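Juwita Khoo had meant to leave Rirnden in April, and then the plums came in early, and her aunt's knee went bad, and so there she was at the end of summer, still answering the door in her slippers and still telling everyone she was just about packed.

"You could stay for the fair," said Weidong, who had been saying it every year since they were 14 (and who had brought soup again, bless him).

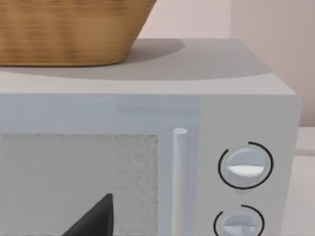 The basket on the microwave.

She let him in, of course, and they talked about her aunt, and the bus to Braron, and whether the Lu road would flood again. By the time the soup was gone it was dark out, and she asked him, a little shyly, what time the fair began.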